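Drimby FAQ: songs, saves and plastic guitars

I get the same handful of emails about Drimby every week, so I finally put my answers on one page. I'm just a fan who runs the song list (and plays way too much of it), so please don't send me refund requests!

How many songs are there right now?

The list stands at 373, counting the March pack. Of those, 38 came with the base game and the rest are downloads. The Flallano pack is my favorite by a mile, mostly for the bass parts.

Do my old songs carry over to the new version?

Almost 100 percent of mine did. Sign in with the same account, go to the store tab and hit Restore. I lost two tracks from the first Fokunura pack, and those are gone from the store too, so hang on to your old install if you love them.
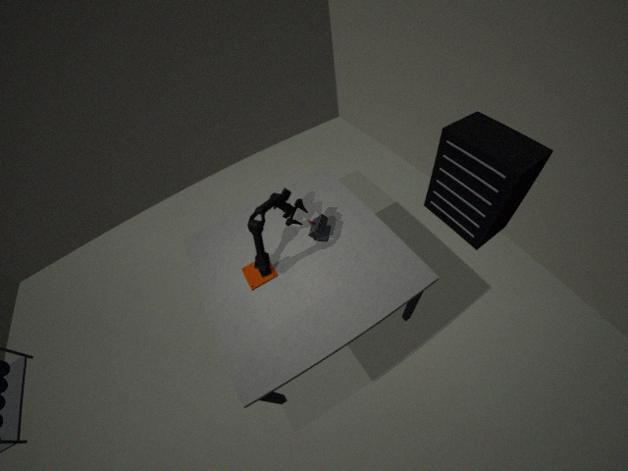
Will my old guitar controller work?

If it's a Wasilewska with the USB dongle, yes, plug it in and go. The Bluetooth one pairs fine but feels laggy to me, so run the calibration screen first and then run it again after a few songs. Drums are hit or miss.

Can I play with friends online?

Yep, up to four of you, and only the host needs to own the song. Voice chat is still pretty rough (we all just use our phones).

Why is my favorite song missing from your list?

I probably haven't gotten to it yet! Send me the title and the pack name and I'll add it next time I update.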